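Last change to this page: June, for release 11 of the Zernar stack.

This page collects the questions we receive most often about Zernar, our software for grasp perception and motion planning. Please read it before you write to the support list. Installation is covered in the install guide and is not repeated on this page.

# General

## What does Zernar do, and what does it not do?

Zernar takes the picture from a wrist camera, finds the object you named in the task file, proposes grasps, plans a path to one of them and sends the path to your arm controller. It does not replace the controller. The low-level joint control, the brakes and the safety functions stay where they are, in the robot's own cabinet.

It also does not learn while it runs. If you want a better detector, you train it offline with the Desta tools and load the new weights at the next start.

## What is the difference between Zernar, Desta and Grønli?

Zernar is the part that runs on the robot computer. Desta is the tool for labeling and training. Grønli is the simulator, and you can use it without owning any hardware. All three read the same task file format. The three have separate version numbers for historical reasons, and we know this is confusing. The compatibility table in the install guide is always the correct source.

## Who makes it?

Ivham. We are a small software company, and we answer the support list ourselves.

## Do I need a graphics card?

For Grønli, no. For Zernar, yes, if you want the detector to run on live video. On a computer with only a CPU the detector works on single pictures, so you can still use it in the "look, then move" mode. In this mode the arm stops, takes one picture, plans and moves.

# Perception

## My bottle is detected, but the box is too small. Why?

This is the most common question we get about transparent objects. The detector often finds the label and the cap, and forgets the clear plastic between them and around them. You then get a box which ends at the edge of the label, and the grasp planner thinks the object is narrower than it is.

Please try these things in this order:

1. Set `detector.class_mode` to `container`, not to `generic`. The container class was trained with whole bottles, including the transparent part.
2. Set `box.grow_to_shadow` to `true` if the table is white or light gray. The software then uses the soft shadow at the base to correct the lower edge of the box.
3. Do not use the depth channel alone for clear plastic. Many depth cameras see through it and return the surface which is behind.

If the box is still wrong after this, record a short log and send it to us with the task file.

## Does the color of the liquid matter?

A little. A strongly colored liquid helps the detector, and clear water is the most difficult case. A pale drink is between them. The fill level can matter too: when a bottle is half full, the detector sometimes puts the upper edge of the box at the surface of the liquid. With a bottle filled up to the shoulder we see this error rarely.

## Other objects stand behind my target. Will the planner take the wrong one?

It should not, if your task file names the target with more than one property. With only `kind: container`, a bottle and a large tapered bin are both valid answers, and the detector will give you the one with the higher score. Usually this is the larger one. Add the cap color or the material:

```
target:
 kind: container
 material: clear_plastic
 cap: red
```

A second problem is the border between the objects. When a bottle overlaps a dark bin in the camera view, the mask of the bottle can leak into the bin, mostly through the neck. We recommend to look at the mask in the viewer before the first grasp of a new layout. Press `M` in the viewer to show it. In the view below, the red cap is an easy landmark, and the clear part of the bottle in front of the olive-gray bin is the place where you should check the mask.
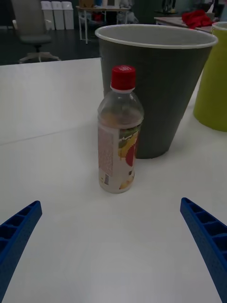 ## The detector reports an object in the background. How can I exclude it?

Define the workspace. The camera at the wrist looks over the far edge of the table when the arm is low, and then everything in the room is a candidate: chairs, bins, a cloth on another table. The setting `workspace.polygon` takes the corners of your table in robot coordinates, and detections outside of it are thrown away before the planner sees them.

Please measure the corners with the arm and not with a tape. The command `zernar touch-corners` guides you through this. It needs at least three corners, and the fourth is calculated if the table is rectangular.

## I see my own gripper fingers in the picture. Is this a problem?

No, this is normal for a wrist camera. Zernar uses a finger mask, and pixels under the mask are not used for detection. You must record the mask again in two cases: when you change the fingers, and when you move the camera.

For soft fingers with open cells, please record the mask with the fingers open, half open and closed. Such fingers bend, and the cells let some background through. The software builds one mask for each opening and blends between them.

## A seam in my table is detected as an edge of an object. What can I do?

Lower `edges.min_contrast` only if you have really thin objects. The default value ignores faint seams. If you have already changed it and you need the changed value, draw the seam once in the viewer with the tool "known line" and save the workspace again.

# Planning

## Why does the planner refuse a grasp which looks easy?

The log has the answer in the line that begins with `reject`. The usual values are:

- `reject: finger_clearance`. One finger would touch a neighbor object on the way down. Move the neighbor, or allow more approach angles.
- `reject: unknown_space`. The camera has not seen what is behind the object. Add a second view.
- `reject: wrist_limit`. The last joint cannot turn far enough. Try `grasp.allow_flip: true`.
- `reject: width`. The object is wider than the opening you have given in the gripper file.

The second value surprises many users. When a large object stands directly behind the target, the software does not know how much room is there, and it treats this room as occupied. This is on purpose. One additional view from the side is normally enough, and the command `look_around` does it for you.

## How many grasps are checked?

The default is 6 for each target, after sorting by score. You can raise it with `grasp.candidates`, but the planning time grows with it. If all of them are refused, a larger number seldom helps. Look at the reasons first.

## Where should a bottle be grasped?

For two-finger grippers we recommend the body of the bottle, a little above the middle. Grasping the cap works for small bottles which are nearly empty. A full one can swing during the movement, and the planner does not model the swing.

With thin plastic, please limit the closing force in the gripper file. Zernar passes this limit to the gripper, but it cannot check if the gripper obeys it.

## Can the arm react when somebody moves the object?

Only until the final approach. During the far part of the path the target is updated with each new detection. In the last part the path is fixed, and the fingers cover too much of the view for a reliable update. The length of this last part is `approach.blind_distance`. It can be made shorter, but then the motion may become nervous.

# Control and connection

## The arm stops for a short moment between planning and moving. Is this an error?

No. Before each movement Zernar compares the joint positions it planned with and the positions which the controller reports. If the stop is longer than 2 seconds, the network is the first suspect. Use a cable and a separate network card for the robot.

## Can I send my own commands while Zernar is running?

You can, but through the Zernar interface only. If a second program writes directly to the controller, Zernar sees an unexpected movement and goes to the state `HOLD`. To leave this state, call `zernar resume`, and check first that the way is free.

## Is Zernar a safety system?

No. The workspace polygon and the speed limits in the task file are made for good planning. They do not protect people. Use the safety functions of your robot and do the risk assessment for your own cell.

# Logs and support

## What should I send when something does not work?

One log folder, the task file, the gripper file and the version. The command `zernar pack` puts all of them in one archive. Please do not send a video of the screen, we cannot read the values from it.

## Is there private content in the logs?

The logs contain the camera pictures, so everything that the wrist camera can see is inside, including the room behind the table. Use `zernar pack --blur-outside` to blur all pixels outside the workspace polygon. If you have not defined a polygon, this option stops with an error and no archive is written.

## How long do you keep my logs?

Until your question is closed. If we would like to keep a log as a test case, we ask you before, and you can say no.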